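Tidy-up task: getting from the start box to a cleared table

Notes for new members, second bit of the Uler guide. Do the driving tutorial first or none of this will make sense. Trudy Paewai wrote the original, I've hacked it about after our June run.

What you need
Laptop with the club build on it
Charged battery, plus a spare
Soft tape measure
The blank score sheet (in the Khalaf folder, not the old one)

1. Park and zero. Base square to the table, arms tucked, then press home. Wait for the beep. People skip the wait and then wonder why everything is off to the left.

2. Look before you grab. Run the detector on its own for a few seconds and read the list out loud to your partner. Glass tops are a pain – depth goes patchy and you get ghost items from whatever shows through. If the list has something that isnt there, move the head down a touch and run it again.

3. Set the order. Cloth first, then light stuff, then bottles, fruit last. Tall things at the front get knocked when you reach over them, so work front to back.

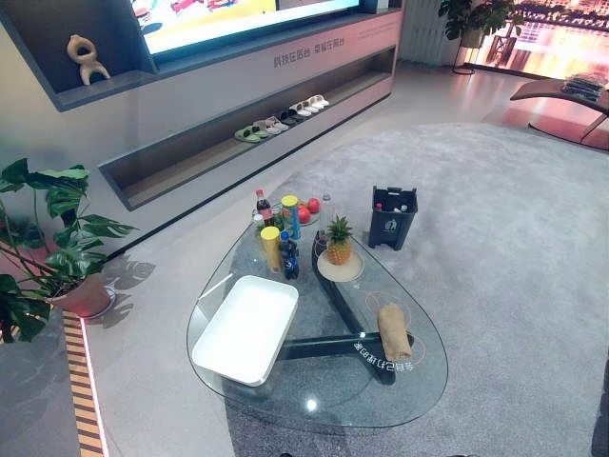
4. Set your heights. Approach height is 317 mm above the tabletop for anything standing up. Bring it lower for the cloth. Pineapple is its own problem: go for the body, never the leaves, and slow the wrist right down.

5. Grip. Start at 2,175 on the slider for full bottles. Drop it for cans and the snack tube or you'll crush them. Clodagh Scanlon has a table of values pinned in the chat, use hers if yours seem odd.

6. Cloth. Pinch in the middle, lift straight up, pause, then fold. Don't drag it, the fingers squeak on the glass and the force reading goes mad. Three goes max then move on.

7. Save the run. File name is team, task, attempt number. Logs over 3,000 lines get split in two, thats fine, upload both.

If it stops half way
Red light – hit reset, re-home, carry on from the last item.
No light – battery.
Arm drifts – you didn't wait for the beep, see step 1.

You get 4 attempts per session, best one counts. Gorkine rules are a bit different on restarts so check thier sheet before the regional. Folding is covered properly in part three, when I get round to teh diagrams.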